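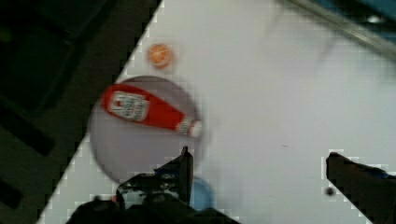
목요일, 오후 조. Bembridge 주방 세팅, 토스터 오븐 문 열기 작업.

오늘은 일찍 끝날 줄 알았는데 807에 오후를 통째로 바쳤다. 기억이 생생할 때 적어 둔다. 내일 오전 조는 로봇 켜기 전에 끝까지 읽어 주세요!

점심 전까지는 멀쩡했다. 케첩을 접시에 올리는 쪽은 어제 하던 대로 돌렸고, 딸기도 컵도 별일 없었다. 문제는 오븐 손잡이로 넘어가면서 시작됐다. 손잡이를 잡고 당기는 동작에서 그리퍼가 놓으라는 명령을 무시했다. 팔은 다음 자세로 가려고 뒤로 빠지는데 손가락은 계속 물고 있으니까 오븐이 테이블 위에서 슥 끌려왔다. 놀라서 비상정지를 눌렀고 팔은 바로 섰다. 그런데 손가락은 안 풀렸다. 안 풀리기만 한 게 아니라 계속 조이는 힘이 걸려 있었다. 이게 오늘 제일 찜찜한 부분이다.

Skima 화면에는 807만 떠 있었다. 매뉴얼에는 '그리퍼 통신 시간 초과'라고 한 줄 적혀 있고 끝. 고맙다 정말. 로그를 열어 보니 Zikier 드라이버가 마지막으로 응답한 뒤 2000ms가 지나서야 상위 제어기가 오류를 올렸다. 그 2초 동안 팔은 아무것도 모르고 궤적을 그대로 따라간 것이다. 사람 손이 근처에 있었으면 어땠을까 생각하니 좀 서늘하다. (나는 그때 키보드 앞에 있었고, 다친 사람은 없다.)

처음에는 과열을 의심했다. 드라이버 온도가 68도까지 올라가 있었고, 손잡이처럼 꽉 쥐고 버티는 동작이 길면 열이 오르긴 한다. 그래서 전원 내리고 30분 식혔다가 다시 돌려 봤는데, 식은 상태에서도 세 번째 시도에서 또 807. 온도는 범인이 아닌 걸로. 적어도 단독범은 아니다.

그다음엔 케이블. 손목 관절을 손으로 천천히 돌리면서 통신 상태를 보니까 오븐 쪽으로 비틀린 자세 근처에서만 응답이 뚝뚝 끊겼다. 접시 쪽 자세에서는 아무리 흔들어도 멀쩡하고. 왜 오전에 한 번도 안 났는지 이걸로 설명이 된다. 손목 커버를 열었더니 통신선이 케이블 타이에 너무 바짝 묶여 있었고, 커넥터 바로 뒤에서 피복이 눌려 있었다. 지난번에 내가 정리한다고 묶은 타이 같다. 반성.

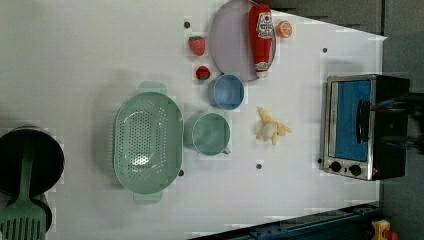
비상정지를 눌렀는데 그리퍼는 왜 힘이 안 빠졌나?

그리퍼 전원이 팔의 정지 회로와 따로 들어가 있기 때문이다. 비상정지는 팔 구동 전원만 끊고, 통신이 죽은 드라이버는 마지막으로 받은 쥐기 명령을 그대로 유지했다.

배선도를 펴 놓고 Bevan Quinlan이랑 한참 이야기했다. Bevan 말로는 원래 일부러 그렇게 한 거란다. 정지할 때 들고 있던 걸 떨어뜨리지 말라고. 그건 이해가 되는데, 통신이 끊긴 상태에서까지 같은 힘으로 계속 조이는 건 다른 얘기 아닌가? 둘이 합의한 건 이 정도다. 통신이 끊기면 드라이버가 스스로 쥐는 힘을 낮추게 하고, 완전히 푸는 건 사람이 따로 스위치를 눌러서 한다. 드라이버 설정만으로 되는지는 Bevan이 Zikier 문서를 뒤져 보기로 했다. 안 되면 릴레이를 하나 달아야 하는데 그건 좀 귀찮다.

오늘 한 것
손목 통신선 교체 (Howells에서 온 여분, 서랍에 이제 하나 남음)
케이블 타이 제거하고 여유 길이 두고 다시 고정
오븐 문 동작은 Skima 작업 목록에서 꺼 둠
물린 손가락은 그리퍼 전원을 따로 내리고 손으로 벌려서 뺐음. 억지로 당기지 말 것

선 바꾸고 나서 비틀린 자세로 손목만 왕복시켜 봤는데 끊김은 안 나왔다. 그래도 하중 걸고 문을 당겨 본 건 아니라서 고쳤다고 쓰기는 이르다. 시간 초과 값도 아직 그대로다. 줄이고 싶은데 너무 줄이면 멀쩡할 때도 오류가 뜰 것 같고, 얼마가 적당한지 감이 없다. 8월에 돌린 로그가 남아 있으면 평소 응답 지연이 얼마나 되는지부터 보려고 한다. 혹시 그 폴더 어디 있는지 아는 사람?

내일 오전 조에게. 접시랑 컵 작업은 돌려도 되는데 속도는 낮춰 주세요. 807이 또 뜨면 리셋부터 누르지 말고 로그를 먼저 저장해 주세요. 오늘 첫 번째 건은 내가 급하게 리셋하는 바람에 앞부분이 날아갔다. 그리고 비상정지를 눌렀더라도 그리퍼 전원을 내리기 전에는 손가락 사이에 손 넣지 말기. 로봇 옆에 종이로도 써 붙여 놨는데 글씨가 엉망이라 여기에도 남긴다.

오븐은 끌려온 만큼 밀어서 바닥 표시에 다시 맞춰야 한다. 좌표 확인은 문 동작 다시 켤 때 같이.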